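**Storage project, part 2: knobs and handles**
Margus Rätsep, draft, June 25, 2026

Still to do: costs table, check spelling, get the Tokton sizes from the other group.

Part 1 was shelves. This part is about what you get hold of to open a cupboard, and whether it matters. Short answer yes, more than we thought. We asked 21 people at the Gakville student flats which handle they liked and which one they'd swap. Most had never thought about it until asked, then had a lot to say.

Types we looked at: bar handles, cup pulls, round knobs, cut-out grips with no fitting at all. Cut-outs are cheap but people with long nails hated them. Cup pulls collect crumbs, and are horrible to clean inside.

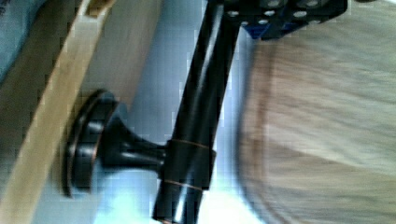

Round knobs need one screw, so fitting is quick and a wonky hole is easier to hide. The worry is always grip, esp. with wet or floury hands. Shape helps: a mushroom knob like the black one, with a wide flat base and a narrower neck, gives fingers somewhere to go behind the head. Dark on pale wood is also easy to find in poor light, which two of the older people in the survey brought up without us asking. Glossy finish we're less sure about, shows finger marks (see Carré samples, the matt ones did better).

Fitting notes. Drill from the front, tape over the spot first. We split 5 test panels before we started doing this. Screw length was wrong on 6 of the Plulero knobs so those were left out of the pull test.

Pull test: each knob opened and shut 2,000 times, by hand, in shifts. Boring. Two worked loose, both had no washer. Tightend them and carried on.

Next: same again with bar handles in August, if the workshop is open.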